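Skomville Reuse Depot – Progress Report to the Nnaji Fund
Reporting period ending in March

1. Intake and sorting

The depot received 2329 kg of small household goods during the period, all of it from the Skomville and Brurkport collection points. Weights are taken at the door before sorting and exclude packaging. Textiles are recorded separately and are not covered by this grant.

Sorting now follows the revised category sheet agreed at the previous review. Kitchen goods and hand tools are split at intake, which has shortened the time items wait for inspection. Electrical goods still wait longest – testing is limited to two benches, and one was out of service for most of February.

2. Equipment and containers

Containers have been checked for cracks, sharp edges and ingrained dirt. Those with surface wear only remain in use. Cleaning is carried out at the end of each month, and stains that do not lift are entered in the equipment log.

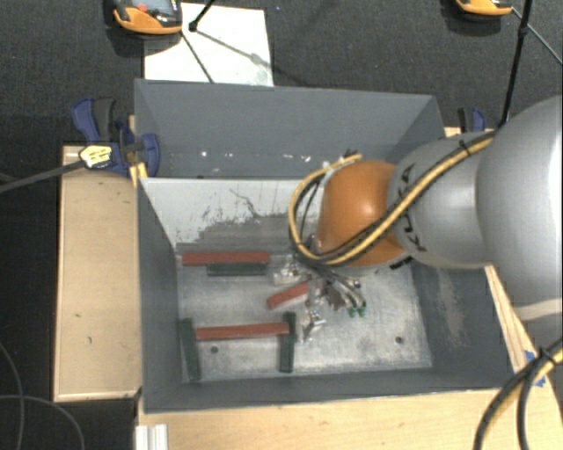

Gray bin with sloped sides; staining and scratches on the floor of the bin.

No replacement containers were bought in this period. The unspent amount on this budget line is carried forward, subject to the Fund's approval.

3. Collection points

The Brurkport point moved to longer opening hours in January. The third point, at Grornau, has not opened. The lease is agreed but the landlord has yet to complete work on the loading door. Opening is now planned for May.

4. Variances

Transport costs are above budget because the Brurkport route required a second weekly run. Staff costs are on budget. Training costs are below budget – two courses were postponed to the next period.

5. Next period

Open the Grornau point. Return the second test bench to full use. Submit the revised transport budget before the June review.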